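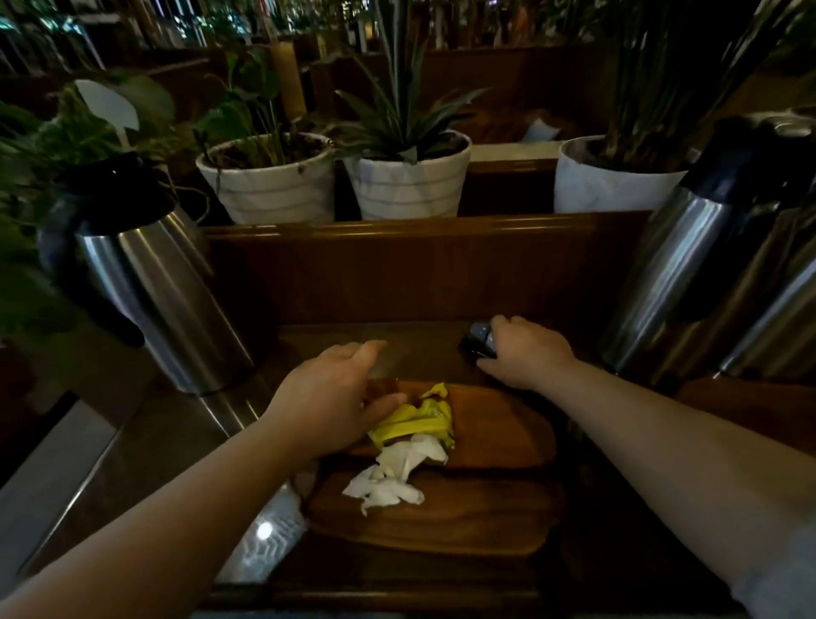

Shufen Lü objetó, al revisar una versión previa de este apartado, que el intervalo de recalibración no debería fijarse por horas de servicio, ya que la deriva de la cámara de cabeza depende sobre todo de los arranques en frío, y propuso registrar ambas variables por separado. Se adoptó la propuesta. Los valores que siguen corresponden al registro doble.

3.2. Puesta a punto y mantenimiento de la celda

La celda Titdale consta de un torso con dos brazos de siete grados de libertad, una cámara de cabeza y un controlador Grumgate montado en la base. Está destinada al despeje de una barra de autoservicio: retirada de envoltorios y pañuelos de papel depositados sobre la tabla de servir, y recolocación de la propia tabla. Las trayectorias de referencia proceden de demostraciones humanas en la misma clase de superficie, y de ellas se tomaron las posturas de aproximación de ambas manos.

La instalación comienza con la nivelación de la base y el ajuste de la altura del torso respecto al canto de la barra. A continuación se calibra la cámara de cabeza con un patrón plano en 19 posiciones. El barniz oscuro produce reflejos alargados que el detector de bordes confunde con el contorno de la tabla, de modo que la exposición se bloquea antes de la primera captura y no vuelve a modificarse durante la sesión. Los termos de acero inoxidable plantean una dificultad análoga en la estimación de profundidad; se modelan como cilindros fijos con un margen lateral y quedan excluidos de la nube de puntos.

El ajuste de los efectores se realiza en dos pasos. En el primero se compensa el cero de los sensores de fuerza de muñeca con los brazos extendidos y sin carga. En el segundo se ejecuta un agarre de prueba, con la mano izquierda sobre el borde próximo y la derecha en el lateral, el pulgar bajo el canto.

Figura 2. Agarre a dos manos de la tabla ovalada sobre la barra, con un termo a cada lado.

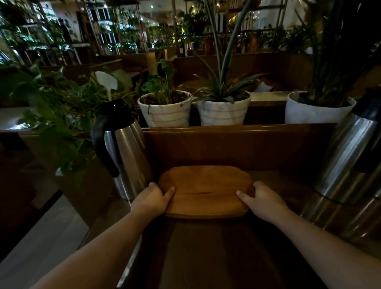
Si la diferencia de fuerza normal entre ambas muñecas supera el umbral configurado, se repite la compensación del cero. Cuando la discrepancia persiste, se inspeccionan las almohadillas de los dedos. En el periodo analizado, la causa más frecuente fue el desgaste de la almohadilla del pulgar derecho, que trabaja a cortante durante la elevación. La pieza se sustituye sin desmontar la mano: se liberan dos tornillos, se limpia el asiento con alcohol isopropílico y se comprueba que el cable táctil no quede pellizcado bajo la tapa.

El plan inicial preveía la recalibración completa cada 300 horas de servicio. El registro comprende 808 ciclos de despeje y un único paro no programado, ocurrido en el ciclo 237 por holgura en el conector de la cámara. Tras el paro se añadió una brida en el cuello y se incorporó el conector a la revisión de arranque. El error de reproyección aumentó tras las noches sin alimentación, lo que concuerda con la observación recogida al inicio; en consecuencia, se incluyó una verificación abreviada después de cada arranque en frío.

La limpieza diaria se limita a la óptica y a las superficies de contacto. Los restos de papel se adhieren a las almohadillas y alteran la lectura táctil de manera similar a un desgaste incipiente, por lo que la limpieza precede siempre al agarre de prueba. El procedimiento se aplicó sin cambios en la segunda celda, Ekness, salvo la altura del torso, que hubo de determinarse de nuevo para una barra más baja.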